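How to Get Two-Arm Demos That Your Policy Can Learn From

Posted Jan 25, 2023

Welcome back to the Maltstead build log! Last time we got both arms talking to the same clock, and today we finally get to the fun part: recording two-handed demonstrations and training on them. I love this stage. You go from a pile of parts to a robot that has an opinion about where its hands should go, and all it takes is a decent stack of recordings and some patience.

You'll need a two-arm setup you can drive by hand, a head-height view of the table, and the Vanness recorder from part three. I train with Simel, but any imitation learning code that predicts short chunks of motion will do.

Step 1: Pick a job that needs both arms. If one arm could do the whole thing while the other one waits, your policy will learn to wait. White parts on a black cloth are my favorite starting point. Put something different on each side, so each arm has its own work to do.

Step 2: Write down the order before you record. Left arm first, right arm first, or both together – choose one and stick with it. My first batch had 33 demos with the order all mixed up, and the trained policy hovered over the table like it was trying to choose from a menu.

Step 3: Drive at a speed you can repeat. Slow is fine, but stopping dead to think is a problem. Those pauses end up in the data, and the policy copies them beautifully.

Step 4: Look at your frames before you train. Pull a few from the middle of each recording, where both arms are busy, and check how much of each part still shows around the grippers. Check the forearms too. In the one I've put in here, both of them are blurred by motion.

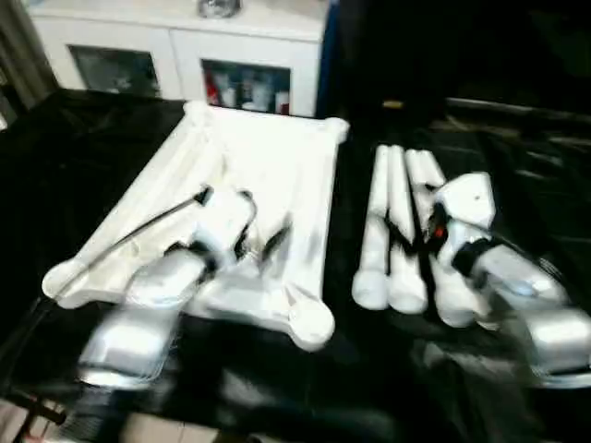
Liapis wrote in to say that blurred frames should simply be thrown out, and that a smaller clean set had always trained better on a similar two-arm rig. I tried it! I dropped the blurriest frames from my second batch and the policy got jerky, probably from the gaps I'd cut into the motion. Shortening the exposure and adding a lamp helped a lot more. If you do want to throw something away, throw away the whole recording.

Step 5: Train on a small set first. I had 451 good demos by the end, but I ran the first 11 on their own just to see if the loss would go down. It takes very little time, and it's a great way to catch swapped left and right channels (yes, I've done that twice).

Step 6: Test with the parts moved. Slide everything a few inches, turn a piece or two, and run it again. If the arms still go to the old spots, you need more variety in your starting layouts – go back to Step 1 and record another batch with that in mind.

Next up is chunk length, and I have a lot of plots to show you.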